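Maddocks is recruiting packing technicians for its case-packing room in Eltley. The work is hand packing of small mixed goods into hard-shell cases, to a written layout, followed by a closure check. The posts run from July and are fixed term, with renewal possible at the end of the contract.

## Scope of work

Each case arrives empty with a pick list and a tray of goods. The technician places the goods in the lower compartment, confirms that nothing stands above the rim, closes the lid, tests the latch and records the result. Rejected cases go back to the start of the line with a slip stating the fault.

Typical contents are mixed in shape: long cylinders, flat packages, small rectangular items, soft goods. Flat packages go toward the handle side unless the pick list says otherwise. Long items are laid along one side of the compartment. The remaining volume is filled last, and the lid must close under its own weight – pressing it shut counts as a fault. 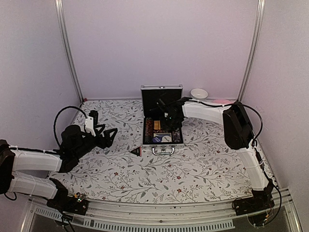
**Do I need previous packing experience?**
Previous experience is useful but not required; all new technicians complete four days of paid training before working from a pick list alone.

## Conditions

- Shift: 9 a.m. to 5 p.m., Monday to Friday, with an unpaid lunch break
- Pay: $850 per week, paid in arrears
- Location: ground floor, Kidau building, Eltley
- Posts available: 4
- Reports to: shift lead, case packing

Work is done standing at a bench. Stools are available for the recording part of the task. Gloves are supplied in three sizes.

## Requirements

Applicants must be able to:

1. read a printed pick list and match item codes without error;
2. handle small parts with both hands for the length of a shift;
3. lift a filled case from bench to cart;
4. enter results in Hirnico, the stock system used on site (training given).

Good color vision is needed for one product group only. Tell us on the form if this is a problem and you will be assigned to the other groups.

## Selection

Shortlisted applicants attend a bench test lasting 80 minutes. The test has two parts. In the first, you pack a set of cases from a pick list. In the second, you inspect cases packed by someone else and write down the faults found. Accuracy is scored before speed, and an unfinished case is scored for the items placed correctly. Bring reading glasses if you use them. Phones are left in the lockers by the entrance.

## How to apply

Application forms are available at the Kidau building reception desk or by mail from Maddocks, Packing Office, Eltley. Attach a one-page work history and the contact details of one reference. State the earliest date you can start, and any dates you cannot attend a test.

Forms are reviewed every Friday, and applicants are told the outcome in writing. Incomplete forms are returned once for correction – a second incomplete form is not processed.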